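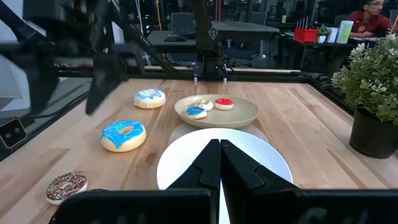
Home Workshop › Gaming Gear

Cleaning a sticky controller

Sticky face buttons are nearly always dried drink or food grease. Most can be fixed in 20 minutes without opening the shell.

Turn the controller off and pull the batteries or unplug the cable. Wipe the shell with a barely damp microfibre cloth. Run a dry wooden toothpick along the seams and lift out whatever colour of gunk comes up.

For the buttons, put a little isopropyl alcohol on a cotton bud and work it around the edge of each one, pressing as you go. Don't pour it in. Leave the controller for 10 minutes before you power up.

Thumbsticks need the same treatment at the base. Skip the rubber caps — alcohol dries them out. Warm water and a drop of dish soap will do.

Sugary icing sets hard in the trigger gap. Soften it with a damp bud first, then scrape.

Keep snacks on a plate away from the couch and wipe your hands between rounds.

Filed under: Gaming, Cleaning, Quick Fixes

14 comments | 104 shares

© Mapplebeck Home Tips | Contact | Back to top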